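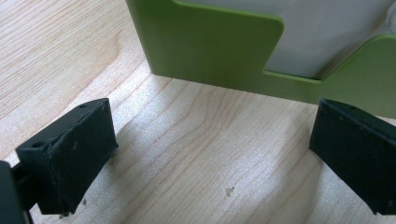 *Gripper open in front of the green plastic object, on the wooden bench top.*

# Flasard bench recordings

Data card for the recordings made at the Flolton packing workshop between March and August. Maintained by Ilaria Guerra. Please write to me before you use the data outside the project, I answer most mornings.

## What is inside

- 1,016 recordings of short bench tasks, made with a hand-held gripper
- 83 of them marked `retry`, where the worker started again
- one text note per recording, written by the worker who made it
- `shifts.csv`, with the station and the task name (no personal names)

The tasks are the small ones we do between two orders: moving a holder to its place, turning it, putting it back at the rear of the bench. The view is from the gripper, so large objects are often only partly visible.

## Why we record

Flolton is going to put a robot arm on the Mesero line, for the sorting of empty holders. This work was done by hand by everybody in turn, usually in the last hour of the shift. The workers asked that the arm learns from their own way of doing it, and management agreed.

## What changed for the people

I write this part because other workshops have asked me about it.

Recording is paid as normal work and it has its own slot at 14:30. In the beginning we did it after the shift, and this was a mistake. People were tired and the recordings were slow.

The gripper is heavier than it looks. After 34 recordings in one sitting two colleagues had pain in the wrist, so now we stop after half an hour.

Baláž station lost one rotation place when sorting was taken out of the plan. The hours went to checking and small repairs. Some people like this better, some miss the quiet hour at the end. Both opinions are in `notes/feedback.md`, and I did not shorten them.

Nobody is measured by these files. The time stamps were made coarse before the data left the workshop, and the station leaders cannot see who made which recording.

## Known problems

- 42 recordings have no text note.
- The finger pads show wear in part of the set. We did not change them during a session.
- Light reflects on smooth plastic surfaces in some recordings.
- Small bits of dirt on the bench were not always cleaned away. Do not treat them as objects.
- In `retry` files the first attempt is kept. Cut it yourself if you do not need it.

## Still to do

- [ ] add the recordings from the second bench
- [ ] translate the remaining notes into English
- [ ] ask Baláž station again about the rotation plan in autumn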